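March 19, 2025

I said in October that I'd believe in household robots when one of them cleared my table after dinner without me standing over it. It is now spring and I'm still clearing the table.

The Trakley people have a new clip out. It folds towels, 144 of them, and the caption says it did this in one go. Fine. They were all the same towel, on the same bare table, under the same lights. My laundry has a fitted sheet in it with a sock stuck in one corner. I watched the clip twice looking for anything that resembled a basket from my house and gave up.

Duvach, to their credit, show a failure or 2. Their arm puts a mug on a shelf and the mug goes over. I trust them more for leaving that in, though I wouldn't trust them with my mugs.

What bothers me is how small the chores get once you look closely. "Does the dishes" means moves a plate from a counter to a rack. Who scraped the plate? Who decided that the half sandwich on it was garbage and the other half was lunch? I do that part without thinking, and it's most of the job. Take two small plates with food still on them, sitting close to the edge of a white table in a room where people are busy with other things. Are they finished? Should anything be touched yet? A hand with two padded jaws can probably close on a plate rim. Knowing whether to is a different problem, and I haven't seen a demo that goes near it.

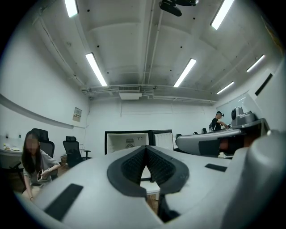 ## What about the shop floor?

Better, I'll admit. A friend's workplace bought a Şimşekoğlu arm to move boxes off a line, and it moves boxes off a line. The boxes come one size. When a crushed one shows up, the arm stops and a person walks over. They budgeted for roughly 100 stops a month and I'm told that was optimistic.

So the claim I keep reading, that homes are next because factories are done, seems backward to me. Factories aren't done. They've been rearranged so the machine has less to figure out, and I'm not rearranging my kitchen.

Clovovham is taking deposits for a home model anyway. The page has a lot on battery life and one line on "everyday tidying," with no list of what counts. I wrote to ask if it could empty a dishwasher with the silverware in the wrong slots. I got back a link to the deposit page.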